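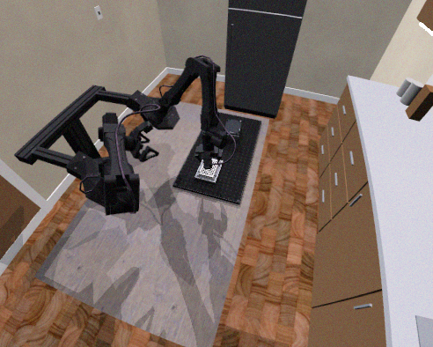
Samira Dabbas

Preparing a two-arm scene for a simulated trial

These steps apply to all operators who submit simulated trials under the Drindgate bench procedure. They must be completed in order before a run is logged.

1. Load the kitchen room and confirm that both arms are fixed to the black frame beside the grey work surface. An arm that is detached from its crossbar must be re-seated before any motion is commanded.

2. Check the mat. It is to lie square with the edge of the work surface. The small objects for the trial are placed on the mat, clear of one another.

3. Assign one arm to the object. The second arm is held back over the near part of the surface with its gripper open and empty. The two arms must not enter the mat area together unless the task sheet calls for it.

4. Inspect the cables. Loops beside the forearm and below the gripper are modelled and may touch an object. Step through the approach at reduced speed — 2 per cent of the programmed rate — and stop if a cable crosses the object's path.

5. Leave shadows switched on. Trials rendered without them are not accepted, as the colour and contrast of dark objects on the mat will differ from the reference set.

6. Record the scene seed (the current reference is 549) and run the full block of 100 attempts. Partial blocks are to be labelled as such and kept in a separate folder.

Requests to vary this procedure should be sent in writing to Kelly Mellor before the block is started.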